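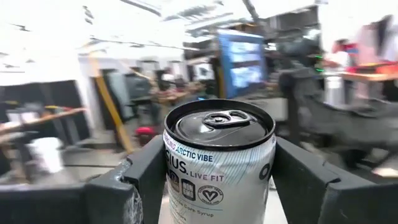
Serkance Film Archive | Restoration and Programming Team

Progress report to the Tokham Fund
2025-02-07
Prepared by Fumiko Sugiyama

Quick one, sorry it's a week behind. Full budget sheet is going separately.

Where we are

The grant covers restoration and touring of the Arai ghost pictures, the low-budget supernatural films the Arai studio made for regional theaters and then mostly forgot. 14 features on the list. Scanning finished on nine. Grading finished on four. Sound finished on three, with the fourth stuck on a bad optical track (see below).

Running order for the tour still not locked. Want the two well films on separate nights, they share a staircase, a cat and most of a score and the audience will notice.

Scanning

Going better than planned. The reels from the Sturkudum deposit were in decent shape apart from shrinkage on the early ones. Reel four of The Lantern Widow has vinegar syndrome, moved to cold storage, scanned it first to be safe. Missing the last scene of that one on 35mm. We do have it on a 16mm reduction print, softer and a lot more contrast, and I think we use it with a title card saying so. Would like the Fund's view before we commit, as the credit wording you sent assumes a single source.

Color

Biggest argument of the period. The night scenes were shot in daylight through a blue filter and older video transfers took most of the blue out. Our reference print is much bluer than anybody remembers. We're following the print. Expect some complaints from people who grew up with the tapes.

Sound

The problem track is The Salt Bride, reels two and three. Heavy crackle, and the wind effects sit in the same range so cleaning one eats the other. First pass came back far too clean, the marsh scenes sounded like a closet. Sent back. Second pass due end of the month, no extra charge agreed in writing.

Subtitles

Eight of the fourteen translated, five of those checked. Dialect is slowing us down. The ferryman's songs in particular, we had three different versions of one verse and none of them scanned. Settled on plain meaning, no rhyme.

Booklet

89 pages in current layout, was meant to be 70. The long essay on village curses in the later films is good but it needs to lose a third. Stills permissions all in except the poster art, where we have an adress for the designer's family and no reply yet. If nothing by the print deadline we run the booklet without posters.

Bookings

20 venues have asked for the package, mostly college film societies and small art houses. Two want 35mm only, which we can't offer, told them so. Test screening of The Lantern Widow went fine technically. Subtitles too low for the back rows, being raised.

Money

On budget overall. Scanning under, sound over, booklet will be over unless cut. Request: permission to move the scanning underspend into sound. No new money asked for.

Risks

Salt Bride sound slips again. Then it drops to the end of the tour, and we open with something else.
Poster art, as above.
Storage. The cold vault contract is up in April and the renewel quote hasn't come.

Next period

Grade the next three features. Finish subtitle checks on everything already translated. Lock running order. Booklet to printer.

Needed from the Fund: answer on the 16mm ending, answer on the sound transfer, and the current logo file, the one we have is too small for a title card.

F.S.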